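Kanon is looking for people to teach robots everyday jobs
Posted October 16, 2018
Closing date: when the places are filled

Are you good with your hands? Do you fold a tea towel the same way every time, or never the same way twice? Either is fine by us. We are taking on demonstrators for our Cudetti project at the Mindlow workshop, and we would love to hear from people who have never been near a robot before.

What the work is

You will show a robot how a household task is done, over and over, in lots of slightly different ways. Most of the time you do this with a hand-held gripper. You squeeze the handle, the fingers close, and you use them to pick things up, fold them, stack them or put them away. A wide-angle camera on the gripper records what the fingers are getting up to, and the recordings become the lessons our robot arm learns from.

The rest of the time you will be driving the arm itself by remote control from a seat across the room. It feels very odd for the first morning and then, for most people, it suddenly clicks! One of our current demonstrators compares it to reversing a trailer. She is now the quickest we have at threading a belt through trouser loops.

We hope to record 2,000 demonstrations by the end of January. That sounds like a mountain, but a single one can be over in less than a minute, and there are 800 in the bag already. The tasks on the list at the moment are folding cloths, laying a place setting, putting lids on tubs, sorting cutlery, and coiling a cable without it springing open again (harder than you'd think). 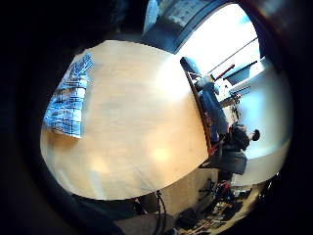 We don't want perfect demonstrations, by the way. If you drop something, pick it up and carry on. A robot that has only ever seen things go right is lost the first time a cloth slides off the table, so your fumbles are some of the most useful material we get. What we do ask is that you move at a steady pace and keep the gripper's camera clear of your sleeve.

We also like variety in where the work is done. Sessions take place at desks, kitchen worktops and low tables, in bright daylight and under lamps, with other people getting on with their day nearby. From time to time we'll ask whether you would like to take a gripper home and record in your own kitchen. That part is entirely up to you.

Who we are looking for

Anyone aged 18 or over who can commit to 2 sessions a week until the end of January. Each session lasts three hours with a proper break in the middle, and tea and biscuits are on us. You don't need any technical background. Left-handed people are especially welcome as we have far too few recordings from them. So are people with small hands – we have a lighter gripper now and want to see it used.

You should be comfortable holding a tool a bit heavier than a hairdryer for short spells. If that is difficult for you, do still apply, and tell us you'd prefer the remote control work. The seat and the controls can both be adjusted.

What you get

You are paid for every session you attend, training included, and the rate doesn't depend on how many demonstrations you finish. Local travel is refunded. After your first 100 demonstrations we'll invite you to watch the arm try a task it learned from your recordings, which is a lovely thing to see, even when it gets the lid on upside down.

About the recordings

The gripper camera has a very wide view, so you, the room and other people in it may be recorded. We will go through the consent form with you before you start, and you can ask for any recording to be deleted. Sound is not kept.

How to apply

Write to the Cudetti team at Kanon, Mindlow Workshop, Wihongi Road, or drop a note in at reception. Tell us which days suit you, which hand you write with, and one household job you think a robot would find really hard. There is no form and we don't need a CV. We reply to everyone, and the next group starts training as soon as we have enough people to fill the room.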